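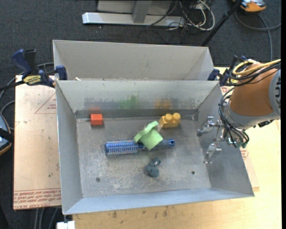 Odds and ends in the metal bins: a hairbrush, a toy brick, a red-orange block.

About Zellum

Zellum makes unscripted television. If you have ever been home with a cold in the middle of the afternoon, there is a decent chance you have watched something of ours without knowing it, fallen asleep, and woken up during something else of ours. We're comfortable with that. A lot of television is watched horizontally.

We develop, shoot and finish our own shows, mostly competitions, with a sideline in what the trade calls "factual entertainment," a phrase that has annoyed both factual people and entertainment people for as long as we've been in business. Our programs run on cable, on a few streaming services, and on one airline that keeps renewing for reasons we have decided not to look into.

How we got started

The company was founded in 1988 by Ah-rin Kang and Deok-su Ma, who met while working on a morning talk show and discovered they were both planning to quit. Ah-rin booked the guests. Deok-su warmed up the audience, which at that hour meant waking it. They pooled their severance from jobs they had technically left on their own (Ah-rin is a good negotiator) and rented two rooms over a dry cleaner on Pledlow Street.

The first thing they sold was a quiz called Second Guess. The rules took eleven minutes to explain and the episodes ran twenty-two. It lasted five weeks. A tape of the pilot still exists and is shown to new hires, partly as training and partly because Deok-su likes the theme music, which he wrote.

The second thing they sold was Haggle Street, and that one paid for everything after it. Two neighbors, one yard sale, a hidden appraiser. It made 214 episodes before it ended, and people still write to ask what happened to the couple with the clocks. They divorced. The clocks are fine.

What we make now

Leiva Has Questions. A studio game in which contestants try to talk their way past a panel that has been told not to believe them. Named after the street our second office was on. There is no Leiva, although viewers send her birthday cards every May and we have started keeping them.

The Long Table. Twelve home cooks, one kitchen, and a dishwasher that is a real contestant's real problem. The network asked us for "warmth with elimination." We think we've managed it, in that people cry and then get cake.

Votetti. Our live show, and the one that gives our insurance broker trouble. Amateur singers perform in languages they don't speak while the audience votes on conviction alone. The name was a typo in the pitch document for something else entirely. The buyer liked it, so we kept the typo and threw away the something else.

Small Hours. A late documentary series about people who work nights: bakers, tow truck drivers, a man who tunes pipe organs when the church is empty. It has our smallest audience and our longest letters. We lose a little money on it every season and have agreed to stop bringing it up at budget meetings.

We also format shows for other countries, or rather Si-woo Seok does. There's a version of Haggle Street running overseas in which the neighbors are very polite to each other. We're told it is a huge hit. We've watched it several times looking for the conflict.

The people

Ah-rin Kang, co-founder and chief executive. Reads every contestant release form herself. Has been threatening to take a sabbatical through four changes of office carpet.

Deok-su Ma, co-founder, head of development. Responsible for Haggle Street, and also for Dog Court, which we do not list under our credits. Still does the audience warm-up for Votetti when the regular comic is out, using much of the material he had at the morning show.

Ji-hoon Kang, executive producer, competition. Ah-rin's nephew, a fact he prefers to get out of the way early. Started as a runner on Haggle Street and carried a great deal of other people's furniture. Runs The Long Table and Leiva Has Questions.

Ji-hoon Han, executive producer, documentary. No relation to anyone. For the benefit of callers: if it involves a buzzer, you want Ji-hoon Kang. If it involves somebody staring out of a windshield at four in the morning, you want Ji-hoon Han. Mail for either will reach both, and they have both given up.

Si-woo Seok, head of formats and international sales. Lives mainly in airports. Writes the show bibles, the thick binders that tell a crew on another continent exactly how long to hold a pause before announcing who's going home. (Longer than you'd like.)

Beyond that there's a staff that swells when we're shooting and shrinks back to the people with desks when we aren't. Many of our crew have been coming back for years. We would like to think it's the atmosphere, though the catering on The Long Table is unusually good and we understand how these things work.

How we treat contestants

Reality television has a reputation, and some of it was earned by people we used to have lunch with. Our own rules are short. We tell contestants what the show is before they sign. We don't edit an answer onto a different question. Anyone can stop filming and have a glass of water without it turning into a scene. A counselor is on the payroll during production and for a while after broadcast, when the comments start.

We have broken the second rule once, on season three of Haggle Street, and the person concerned got an apology, a re-edit and the wardrobe they had been haggling over. It's a large wardrobe. They have since asked if we'd like it back.

Where we are

We left Pledlow Street when the dry cleaner expanded upward, spent some years on Leiva Street, and now have our own building out past the rail yard. It has offices in the front, edit rooms down the middle with no windows, and a studio at the back that seats 600 if everyone keeps their elbows in. The studio can be rented when we're dark. It has been used for dance recitals, a regional chess final and a mattress commercial that needed a surprising amount of floor.

Parking is behind the building. The sign says it's in front. We've reported the sign.

Getting on a show

Casting for each program opens on its own page, and that is the only place we cast. We never charge people to apply. If somebody has asked you for a fee to appear on Votetti, it isn't us, and we'd like to hear about it.

Audience tickets are free and are handed out in pairs. We give out more than we have seats for, as every studio does, so come early and wear something without thin stripes. Doors close at 6:30 p.m. and stay closed, even for Deok-su's cousins.

Pitching us something

We take pitches through agents and, twice a year, from anyone at all. One page, please. Tell us what happens in the first episode and then what happens in the ninth, when everyone is tired. Most ideas we turn down have a wonderful first episode.

We cannot read ideas sent by regular email outside those windows; our lawyer sits close to the mailroom and can hear envelopes opening. We also don't need another show about a celebrity learning a trade. We have eleven of those in a drawer, and one of the celebrities has since become quite a good plumber.

Working here

Openings are posted on the jobs page when there are any. Runners are paid, and have been since the beginning, when the runner was Deok-su. Editors should know that the windowless rooms are very well air-conditioned, and bring a sweater.

For press, sales and complaints about the ending of the last Votetti final, use the contact form and choose the matching box. The complaints box goes to Ah-rin. She answers most of them, at some length.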